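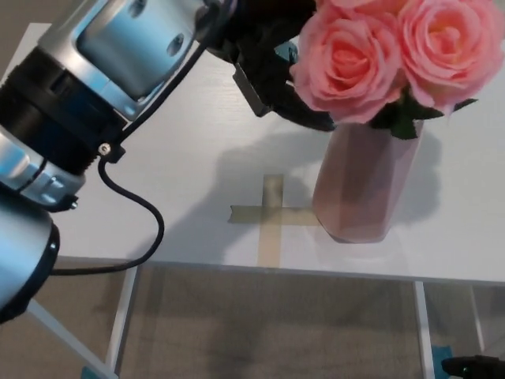
Bench 4, white top, April.

Adhesive residue and cleaning trials, continued from the previous entry.

Purpose: decide whether the Mostine tape can stay on the approved list for temporary marking of white bench tops. Complaint from Arnport is that it leaves a gray line when pulled after a long stay. Pirano tape is the comparison.

Samples: offcuts of the same top material, wiped with isopropyl alcohol and left to dry before taping. Five strips of each tape per offcut, pressed down with the hand roller, two passes. Offcuts stored flat in the cabinet by the east wall. Dwell time 48 hours at room temperature. Second set went into the oven at 70 C for the same dwell.

Peel by hand, slow, folded back on itself. Deepak did all the pulling so the rate would at least be one person's rate.

Room temperature set
Pirano: clean, all strips. Faint sheen at low angle, gone after one dry wipe.
Mostine: clean on three. Two left a thin edge line, tacky to the finger. Both were from the outer end of the roll, which had been sitting open in the drawer.

Oven set
Pirano: backing tore on one strip, adhesive stayed behind in a patch the size of a thumbnail. Others fine.
Mostine: residue on every strip. Picks up dust at once and goes gray, so this is very likely the Arnport line.

Removal of residue
Alcohol softens it but smears it. Citrus cleaner from Van Wyk lifts it in four minutes under a soaked wipe, then needs a soap and water rinse or the surface stays slick. Plastic scraper before the cleaner saves time. Tried the melamine sponge on one corner – works, but leaves a dull spot. Do not use on the real tops.

X. Jia asked whether the heat result matters, as no bench gets near 70 C. Fair point. The one by the window gets direct sun all afternoon but I have no surface temperature for it. Thermocouple is out on loan until next week.

To do
– Repeat the Mostine room temperature set with a fresh roll, outer turns discarded.
– Log the window bench over one sunny afternoon.
– Ask Arnport how long their tape was down and what they cleaned with beforehand. Xinyi has the contact.
– Relabel the citrus cleaner bottle, the date has rubbed off.

Offcuts kept in the tray marked TAPE, oven set on the left.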